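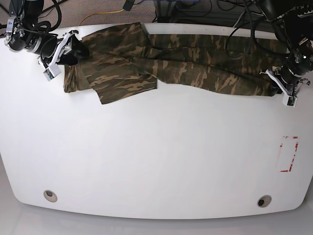
Home | Contents | Previous chapter | Next chapter | Glossary

Chapter 8
Printed Cloth: Pattern, Repeat and Colour

Jamer Open Textiles, 2023-10-01
By the Jamer editorial group

After working through this chapter you should be able to explain what a repeat is, measure one on a length of cloth, tell a printed pattern from a woven one, and plan a cutting layout for a patterned fabric.

8.1 Where the pattern comes from

A pattern can get into cloth at three stages. The yarn can be dyed before weaving, so that stripes and checks are made on the loom. The cloth can be woven with a change in structure, as in damask, where the same yarn looks lighter or darker depending on how it lies. Or the cloth can be woven plain and have colour put on afterwards. The last of these is printing, and it accounts for most of the flowers, spots, blotches and pictures found on everyday clothing.

The quickest test is to turn the cloth over. On a yarn-dyed check the back is usually as strong in colour as the front. On a printed cloth the back is often paler, because the paste has been laid on one face and has only partly soaked through. The test is less reliable on thin fabrics. Pull out a thread from the edge and look at it closely: a thread from a print changes colour along its length wherever it crossed from one shape to another. (Some ikat cloths do the same, and are dealt with in Chapter 9.)

8.2 The repeat

A printed design is a block of drawing that is laid down again and again. The height and width of that block are the repeat. To measure it, choose a small feature that is easy to find, such as the tip of a leaf, and follow the cloth along until the same tip appears in the same position. The distance between the two is the length of the repeat.

Large, irregular designs make this harder. Camouflage prints and marbled effects are drawn so that the eye does not settle on any one shape, and students often say that such a cloth has no repeat at all. It nearly always has one. Lay the fabric flat, mark one shape with a pin and work slowly in a straight line along the selvedge.

Designs may also be set in a half-drop, where each column starts halfway down the one beside it. A half-drop hides the joins well but can use more cloth when panels have to be matched.

8.3 Number of colours

In screen printing each colour needs its own screen. A design in olive, brown and tan on a pale ground takes three screens if the ground is left unprinted, and four if it is not. Overlapping two colours can give a third without an extra screen, though the result depends on the paste and is hard to keep steady over a long run.

The Tisten mill, whose records are used in several of our exercises, printed 928 metres of furnishing cotton in one February order. Of this, 165 metres were set aside as seconds. Most of the faults were in registration — one screen had shifted slightly and left a thin white line down one side of every shape.

8.4 Cutting a patterned fabric

Allow extra cloth whenever the pattern has to match at a seam. With a repeat of 24 cm, each matched length may need up to 24 cm more than the same piece in plain fabric. Sleeves are generally matched to the body at the front armhole, and the back is left to fall as it will.

Exercise 8a. Measure the repeat on two printed fabrics and record which is the longer.

Related chapters
Dyes and Fastness
Wax Printing: The Ayaaba Workshop
Reading a Mill Ledger
Zavetti Silks: A Case Study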